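When the grip lets go

Grekine's laundry-handling trial lost 14 days to a fault that no log recorded.

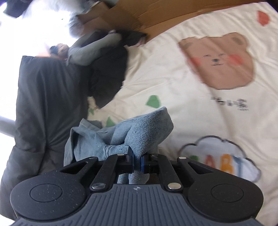
According to the project's first fault report, the software was to blame, and everyone at Grekine believed it for nine days. The report said the fingers had been told to open early, and it recommended rolling the controller back to the previous version. That was done. The drops went on.

The trial was meant to be simple. Grekine wanted a gripper that could lift clothes and bedding out of a heap, one at a time, and pass them to a folding table. Cloth is awkward for machines. A box has edges and stays the same shape, but a pair of trousers looks different every time it is put down, and two fingers have to find a fold and hold it. The team at the Nidier site had recorded 4,000 picks by hand before the arm was allowed to try any of its own.

Early results were good. Then the arm began to drop things halfway across. Thin cotton was fine. Heavy cloth slipped, mostly denim and thick towels, and it slipped late, a second or two after a clean lift. In one run of 64 picks the arm lost nearly a third of them. The log showed a closed grip every time.

That last point should have been noticed sooner. The log recorded where the motor was, and the motor was where it should be. It had no way of knowing where the fingertips were. Between the two was a linkage with several pivots, and one of the pins had worn its hole slightly oval. With a light load the slack made no difference. With a heavy one the fingers spread by less than a millimetre, and a fold of denim needs less than that to start sliding.

The worn part came from a batch supplied by Lavoie, which replaced it without argument. Grekine's own people accept that the pins should have been on the inspection list from the start. They were on the list for the hand-held units – those were checked every morning – but the sheet for the arm had been written separately and left them out.

There was a safety side too. On the tenth day a wet towel came down on the guard rail and hung over the light sensor that stops the arm when somebody steps in. The arm stopped, as it was designed to. Had the towel landed on the reflector bracket instead and bent it, the outcome is less certain, and the bracket has now been moved behind a plate.

Work started again in October with new pins and a small sensor in each fingertip. The Clilau test, which uses only heavy fabrics, is now run before each shift. Two drops have been logged so far, both with the same bath mat, and the team has yet to explain either of them.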